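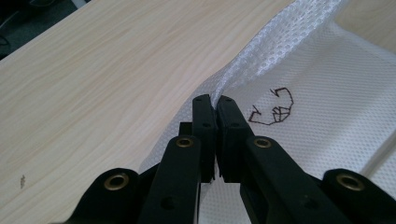
手持夹爪夹取白色网布的一处褶皱,布面绘有手绘线条标记

开放日“手持夹爪夹取网布”演示操作指引

适用范围:Flirska操作技术中心开放日柔性物料演示台
编制:公众接待组
审核:Gemma Inskip
演示日期:9月12日,星期二

一、目的

本指引供演示台讲解员、操作员及参与体验的来访者使用,规定网布夹取演示的准备、操作、体验和收尾步骤。本演示台编号为636,位于Prurnirholm楼一层东侧。各班次人员上岗前应通读全文,并在登记簿上签字。

演示内容为:操作员手持夹爪,在桌面上夹住一片薄网布的褶皱,提起、移动后放回指定位置。来访者通过观察和亲手操作,了解柔性物料抓取与硬质工件抓取的差别。网布受力后形状随时改变,夹持点选择不当时,容易滑脱或连带提起整片布料。

二、物料与工具

手持夹爪一把,连杆式结构,双指对夹;
白色网布一片,布面带有深色手绘标记;
浅色木纹桌面工作台一张;
备用网布两片,存放于台下抽屉;
无绒擦拭布、计时器、登记簿各一件。

备用网布由Rultov物料室统一发放,领用时填写物料号2631。不得以其他织物代替。网孔疏密和布料厚度改变后,夹持手感随之变化,讲解词中的有关说明即不再适用。

三、演示前准备

1. 擦净桌面,确认台面上除网布外没有其他物品。线缆应留在桌面以外,并沿桌脚固定。

2. 检查夹爪。空载开合6次,观察两侧连杆动作是否同步,指面能否完全贴合。发现连杆卡滞、铰接处松动或指面错位的,立即停用,并通知当班技术员。

3. 铺放网布。将网布放在桌面中部偏右,标记一面朝上。铺放后不必完全抹平,应留出一道高于桌面的褶皱,作为夹持部位。褶皱宜斜向延伸,便于操作员从正前方接近。

4. 确认标记可见。布面上的手绘线条用于辨认布料的朝向和位移,褶皱不得遮盖标记。标记应处于较平整的区域,并靠近预定夹持点。

5. 调整照明。采用上方柔和光源,避免强光直射。网布半透明,光线过强时,后排来访者难以分辨布料边缘与桌面木纹。

四、操作步骤

1. 操作员面向工作台站立,单手握持夹爪,前臂自然放松,夹爪前端朝前下方。

2. 张开双指,使两指分别位于褶皱两侧。指端应接近桌面,但不得用力下压。

3. 缓慢合拢双指,夹住褶皱上的一小段布料。夹入的布料不宜过多,以两指能够并拢夹紧为准。

4. 停顿片刻。讲解员在此时请来访者观察指端与布料的接触位置,并对照布面标记,记住布料的初始朝向。

5. 垂直提起。速度应均匀,提起高度不超过一掌。如布料滑脱,应放下夹爪,重新整理褶皱后再次夹取,不得在空中追夹。

6. 平移至目标位置后下降,待布料触及桌面再松开双指。松开后先将夹爪后撤,再向上抬起,以免指端勾带网孔。

7. 对照标记检查放置结果。标记朝向与初始朝向基本一致的,记为完成;布料翻折遮住标记的,记为需重做。

五、讲解要点

讲解员应结合实际动作说明以下内容,每次讲解不超过五分钟。

关于夹持点:布料平铺时,双指难以从上方夹起;预先形成褶皱后,两侧指面才有可供合拢的部位。可请来访者先尝试夹取平整区域,再夹取褶皱,自行比较。

关于夹持力:夹爪由人手驱动,操作员能够随时调节力度。若由自动机构完成同一动作,需另行设定开合行程与夹紧程度。此处可引导来访者前往Kakakhel展区观看自动抓取演示。

关于观察角度:从夹爪后方沿其长度方向看去,近处连杆会遮挡一部分指面和布料。来访者操作时如看不清夹持点,应略微调整手腕角度,不必俯身贴近桌面。

六、来访者体验

每次仅限一人操作,其余人员在地面标线外等候。十二岁以下儿童须由成年人陪同。操作前应摘下戒指、手链等可能勾挂网布的饰物,并将过长的衣袖卷起。

操作过程中,手指不得伸入连杆之间。讲解员站在体验者侧面,必要时口头提示;未经体验者同意,不得扶握其手部。每人可尝试三次,排队人数较多时改为一次。

七、常见情况处理

布料整片随夹爪移动:夹入过多或提起过快。放下布料,减少夹入量后重试。

双指合拢后未夹住布料:褶皱过低。用手将褶皱重新捏起,再行夹取。

网孔勾在指端:停止移动,将夹爪保持张开,由讲解员用手取下布料,不得拉扯。

网布出现破损或抽丝:更换备用网布。更换后应按原样补绘标记,线条不要求精确,但须便于辨认方向。

八、收尾与登记

每班结束后,将夹爪擦净并置于托架,双指保持张开。网布平铺存放,不得折叠或卷压。登记簿应写明班次、体验人次、重做情况及设备异常。

遇设备故障或人员受伤,应立即停止演示,并拨打内线1211。对本指引的修改意见,请于11月底前以书面形式交公众接待组。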